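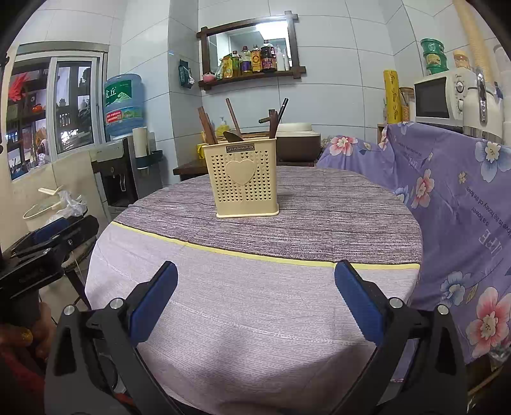 Stoltstead is a small company that teaches people how to keep a kitchen in order. We do not teach cooking. There are many good schools for cooking, and we are happy to send you to them. Our subject is what happens before and after: where the chopsticks stand, where the soap goes, which bottles stay close to the hand and which can live on a ledge under the mirror. A table with a cloth on it and a cream-yellow basket for chopsticks and spoons, with hearts on the front, is for us a complete lesson, and we can talk about it for one hour without becoming tired.

How we began

The company was started by Yufang Lei, who worked before in the office of a hotel supplier. Her work was to write the lists of what each hotel kitchen should have, and she wrote very many of them. In the evening she came home to her own kitchen and could not find the scissors. She began to make a list for herself, then for her sister, then for two families on the same stairs. One November a neighbor asked to pay her for it. This was the first income of Stoltstead, and the neighbor is still a customer.

In the first two years we worked only in people's homes. Now we also have a teaching room on Windent Street, with two sinks, one stove, and a long shelf that the students fill and empty again many times. The room is 880 square feet. It sounds large, but with twelve students and all their boxes it is not.

What we do

We offer three kinds of service, and many customers use more than one of them.

The home visit is the oldest. One of our teachers comes to your kitchen and stays for a morning, usually from 9:00 until noon. You take everything out from one area, for example the table or the side by the stove, and put it back in a way that fits how you cook. We ask that you do the putting back yourself. The teacher gives advice and carries heavy things, but your hands should learn the place of each object.

The evening course takes place in our teaching room and has six meetings. The first meeting is only about utensils. We compare tall baskets, low boxes and drawers, and each student brings what they have at home. A basket with holes lets the air pass, so it is good for chopsticks and wooden handles, which should stand in it only after they are dry. Long things go to the back and spoons to the front. If you must pull out four items in order to reach one, the basket is too full, and the fourth meeting, about saying goodbye to objects, will be useful for you.

The third service is the written plan. You send us the measures of your kitchen and a list of what you own, and we write a plan of two or three pages. We have written 3024 of these plans until now. We keep a paper copy of each, and sometimes a customer who has moved to another city asks for the old one and adapts it to the new kitchen.

How we think

We do not believe that every kitchen should look the same. Some customers come to us with pictures from magazines, where all the jars are of equal size and the table is bare. Such a kitchen can be beautiful, and if you wish for it we will help you. Most families, however, eat at the table, put the basket on it, and want the cloth to be easy to wipe. The sauce bottle comes and goes. We try to find a fixed place for the things that are used each day and a second place for the rest.

We also do not sell containers. In the beginning we sold a few, and we noticed that our advice became worse, so we stopped. When a student asks us where to buy, we answer that the basket or the jar which you already have is usually enough, and that it is better to wait one month before you buy another. An old container with a good lid can serve for many years.

Wall ledges deserve a special word, as we receive many letters on this question. A ledge is convenient, but a thing placed there is soon forgotten. We suggest one row only, with all labels to the front, and the small packets at one end together. Please check it when the season changes.

The people

We are seven. Yufang Lei still leads the utensil meeting of each evening course and reads all the written plans before they are sent. Four teachers make the home visits. Two colleagues work in the office, answer the telephone and prepare the teaching room. We speak English, Mandarin and a little Portuguese, and we are glad if you tell us in advance which language is most comfortable for you.

Where we work

Home visits are possible in Carrasco and in Zarkow, and in the villages between them. Outside of this area we offer the written plan only. Every spring we also give a free open evening, where visitors can bring one difficult object and ask for advice. Last time somebody brought a fish kettle, and the discussion lasted until 10:00.

For schools and shared houses we have a lower price. A shared kitchen has its own difficulties, above all the question of who owns which spoon, and for this we have a separate booklet of 24 pages. We printed 2000 copies and 1000 of them are already given away. You can ask for one at the office or by mail, and you pay only the postage.

Contact

The office is open in the mornings from 8:30. Please call before you come, as we are often in the teaching room and do not hear the door. If you write to us about a home visit, tell us how many people cook in your kitchen, which area gives you the most trouble, and if there is an elevator in the building.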